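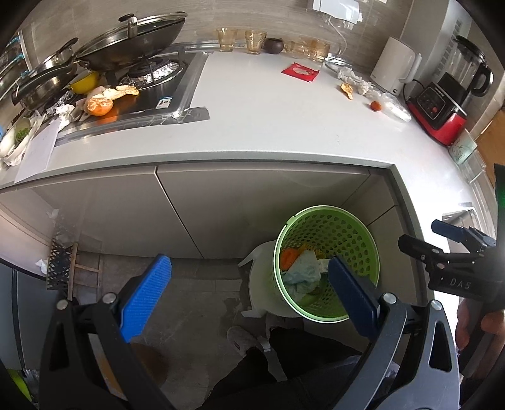 Two gripper fingers, one on each side of a green waste basket.

When a gripper lets go too soon

A gripper is a kind of mechanical hand. Many have two fingers that open and close. Soft pads on the fingers help them to hold things without slipping. The pads in the photograph are blue.

In May, a gripper at the Lindell workshop of the Zutberg Museum of Machines had a fault. It was lifting a small bin when one finger stopped pushing. The bin tipped over and the rubbish fell on the floor. No one was hurt.

What went wrong?

The staff read the machine's record of its work. It had made 728 lifts that month, and 79 of them were weaker than they should have been. A screw behind one pad had worked loose. Each time the fingers closed, the pad moved a little, and the grip became poorer.

The gripper could not feel this. It knew how far its fingers had moved, but it had no way to tell how hard they were pressing.

What was changed?

The screws are now checked after every 300 lifts. A sensor called a Trarnex strip has been placed under each pad. It measures the push of the finger. If the push is too weak, the gripper lowers the bin and stops.

Staying safe near a gripper

Keep fingers, hair and sleeves away from the pads, even when the machine is still.
Stand behind the yellow line in the workshop.
If something falls, leave it where it is and tell an adult.

Words to know

Fault: a problem that stops a machine working as it should.
Sensor: a part that measures something, such as push, heat or light.

Page last checked: 2021-01-24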